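The House Rules

By Aisling Nic Giolla
January
41 comments

The first thing Fraser Mowat handed me when I came through the door at Marchuk was a cup of tea, and the second was a sheet of paper, folded in four and gone soft at the creases. It was the house rules, he said, and I was welcome to read them standing up or sitting down, but I did have to read them before I went any farther. So I sat, and drank my tea, and read all 15 of them.

I had been expecting something grander, I suppose. There are thick standards for robots, and Fraser keeps a shelf of them and can find his way around in them better than I can find my way around my own recipe box. But the folded sheet is what people work from day to day, and it is written the way you would leave a note for a house sitter. Know where the stop button is before you sit down. Hands stay outside the table edge while the arms are live. If you have to reach in, say so out loud, and wait until the other person says it back to you.

That last one came from Plundby, where Fraser worked for years before this, and he is fond of it — fonder, I think, than of any of the others. He likes that it costs nothing and that you feel a bit silly doing it. "If you feel silly, you're awake," he told me.

A good part of the sheet deals with how a session is set up. Marchuk teaches its arms household chores, and the practice is done with toys, a whole miniature kitchen's worth.
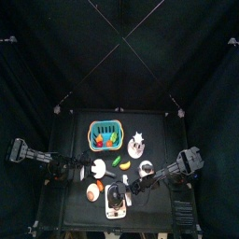
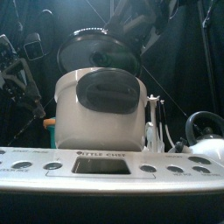
Rule nine says that every session gets written up, including the ones that went badly, and it was the rule people fought hardest when it came in. It is only human to want to throw out the clumsy tries and keep the pretty ones. Fraser let everyone grumble for a couple of weeks and then asked them to read back through 80 of the old write-ups with him, over sandwiches, and by the end of the afternoon they had found the same loose cable mentioned in four of them, by four different people, none of whom had thought it worth bringing up.

Now there is a line at the bottom of the form for anything that seemed a little off, and you are not allowed to leave it blank. "Fine" doesn't count. I read a few, and they are lovely things in their way, full of squeaks and chairs that were too low.

Other shops have started asking for the sheet. Tosent took it nearly whole, and Putia took it and crossed out the rule on food, which Fraser is still a little sore about. He sends it to whoever writes, with a request that they mail back whatever they change. He keeps those copies in a drawer, and he got them out for me, and we went through them until the tea was cold and it was time for my train.

Shares: 80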